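Three weeks with the Rernex gripper kit

I should say at the start that I bought this thing with my own money, which puts me in a worse mood than the people who get theirs in the post with a nice card. I am also the person who wrote, in March, that I was finished with gripper kits and would be spending the spring on the garden. The garden is fine. It has had no help from me.

The kit is the Rernex two-finger, sold through Wirkar, and it goes on the end of any small arm that uses the common bolt pattern. Mine is going on the Stevurow arm I reviewed last year, the one with the manual that had page 20 in it twice and page 23 not at all. I paid extra for the wrist camera mount. Wirkar's shop page calls it "optional", in the way that wheels are optional on a car.

Delivery was quick. The box was well packed, the bolts came in little labelled bags, and the labels were even correct. I mention it because the last kit I built, a Bélanger, came with a single bag of mixed screws and a cheerful note inviting me to sort them.

Putting it together

Rernex says an evening. It was an evening and then most of the next one, and I blame the linkages. Each finger hangs off a few short bits of aluminium, and the left and right sets are mirror images which look exactly alike at eleven at night. I built two left hands. Then I took one apart and built it again, properly this time, with a cup of tea and the main light on.

The screws are decent socket heads and nothing rounded off, even under my handling. You will want a long hex key for the inner ones. The stubby key in the box reaches them in theory, if you have the fingers of a small child and the patience of a large one.

Software was the bit I was dreading and it was painless. Plug in, run the installer, wait, get told off for having an old version of something, update it, wait again. After that it opened and closed when asked, and I spent longer than I'd like to admit just asking it.

The camera view

Once the mount is on, the camera looks out past the palm and along the fingers, so you see roughly what the gripper is about to get hold of. Rernex has put some thought into the angle. Both pads stay in view with the fingers wide open, and so does a good stretch of table beyond, which is what you need when you're driving it by hand and trying to line up on something. The palm takes up a fair bit of room at the bottom, and I'd happily trade some of the wall for a better look at the table right in front of the fingers.

I do most of my driving from this view now. It took a couple of days to stop tilting my head with it.

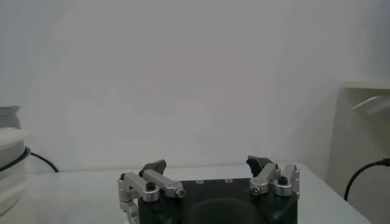 Picking things up

My tests are not scientific. I used what was in the kitchen, plus a few things from the shed that I then had to explain in the kitchen.

A tennis ball, a marker pen and a box of tea bags were all easy. An egg survived, with the force turned right down and me holding my breath. A teaspoon lying flat was hopeless. The pads want something with sides, and a spoon on a hard table has no sides worth the name. I sent the question to Wirkar's support address and got a reply from Hiếu Trình the next morning, who suggested a thin rubber mat under anything flat so the pads have a bit of give to dig into. It works about as well as you'd expect, meaning I can now pick up a teaspoon on the third go.

The kit comes with a "grip cycle" script that opens and closes the fingers 2000 times and then tells you how much play there is in the joints. I ran it overnight in the spare room with the door shut. The noise is somewhere between a stapler and a very polite typewriter. In the morning it reported no change on the left and a touch of slack on the right, and I nipped up one screw and ran the short version again. Fine since then.

What I'd change

A longer key in the box. Some mark, any mark, on the left and right linkages, even a dot of paint. A cable clip or two would be welcome as well. I've ended up using the ones that came with the Bélanger, so at least that kit has finally earned its shelf space.

The price is the other thing. Wirkar put it up 3 days after I ordered mine, so I feel very clever and you may feel otherwise. At what I paid, I'd buy it again. At the new price I'd wait for one of their sales, or for somebody like me to give up and take up gardening.

Next time I'll try the soft pads, which are on back order. Wirkar says they're coming soon. The beans are already up.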